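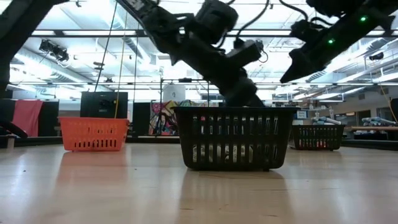 Can a machine do my laundry yet? It can do little bits of it, slowly, with a person close by, and it'll be a good while before you'd want one loose in your basement.

That was the first thing I asked Nayara Bittencourt when I got to Vamirstead, before I'd even got my coat off, and that was more or less what she told me. I'd driven 80 kilometres with a list of very serious questions and there went the big one in the doorway! She laughed and said everybody leads with laundry. Her mother does it on the phone.

Nayara has been working with robot arms for seven years, the last two of them mostly on household jobs. Before that she did shop-floor stuff, feeding parts into trays, and she still has a soft spot for it. "A bolt is a bolt," she told me. "You put it down, you come back, it's the same bolt. You drop a T-shirt and it's a different shape every single time."

I hadn't thought about that before (I fold in front of the TV and I don't think about anything), but once she'd said it I couldn't stop. A sleeve goes inside out. A sock hides in a pillowcase. I sort all that with my fingertips, half asleep. An arm with two stiff fingers has to find an edge first, and Nayara says finding the edge is where most of her day goes. A basket makes it worse, with the sides in the way and everything squashed at the bottom.

"People see it lift a towel and they think, great, now do the rest," she said. "Lifting the towel was the easy bit. Did it get one towel or two? Where does it think the corner is? Ask me that and I'll be here till supper."

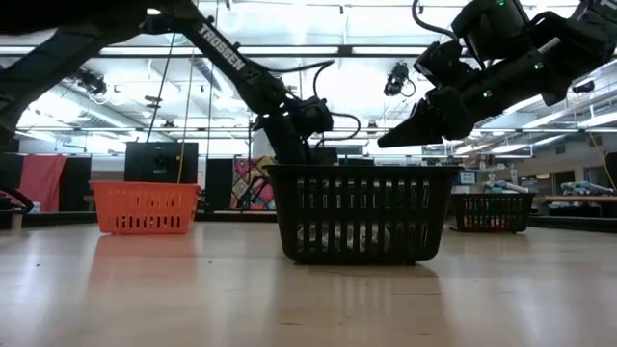

Sheena Baxter isn't so gloomy about it. Her view, which she gave me over a very strong tea, is that we're all too fussy about what counts as doing the chore. If a machine took all night to get the darks away from the lights and had it finished by breakfast, she'd take it tomorrow, wonky piles and all. "I'm asleep! What do I care if it's slow?"

I put that to Nayara and she sort of agreed. Slow is fine by her. What bothers her is slow and then stuck, because then you get up at seven and find the thing has been holding one pyjama leg since midnight. She went through a notebook for me and found a run of 11 good picks in a row from October, with three exclamation marks beside it, and then a page from the next morning that just said "no" and was underlined twice.

So how do they get better? A lot of it is practice, she said, and a lot of that practice is a human showing the arm how it's done, again and again. I asked how many goes. She figured almost 2000 for one fairly plain job, and that was before anybody swapped in a different basket. I asked if that got boring and she gave me a look. She listens to hockey on the radio. She's also become terribly picky about how other people fill a hamper.

Then we got onto workshops, where she perks right up. Small pieces, flat table, bins that stay in the same spot, good light. "That's where I'd put my money," she said. "Tidying a bench at the end of a shift, this sort in here, that sort in there. It's dull and it's everywhere, and the pieces don't crumple."

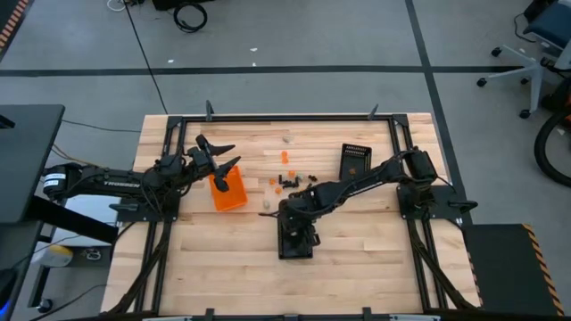 Euan Galbraith told me he'd want to see it cope with a real bench first, the kind with a coffee ring on it and a washer stuck in the ring. He runs a small repair shop and reckons he spends the last half hour of every day picking odds and ends off the table. He'd happily hand that over. He'd also want it cheap enough that he wouldn't cry if somebody backed a trolley into it.

Nayara didn't argue with any of that. Little parts have their own troubles, she said. Thin ones lie flat and won't be pinched, and two that are touching can look a lot like one. But you can practise on those, and they'll hold still for you while you do.

I asked what she has at home and she said a dishwasher, a good one, and a clothes horse. She does her own folding. Fitted sheets she rolls into a ball and shoves to the back of the cupboard, and I have to say I liked her enormously for that.

We finished up by the kettle. I wanted a year out of her, some sort of date when I could give up socks for good, and she wouldn't budge. The most I got was that she expects to see machines clearing benches in shops like Euan's well before one puts away a family's washing. Then she asked if I separate my whites, and I changed the subject.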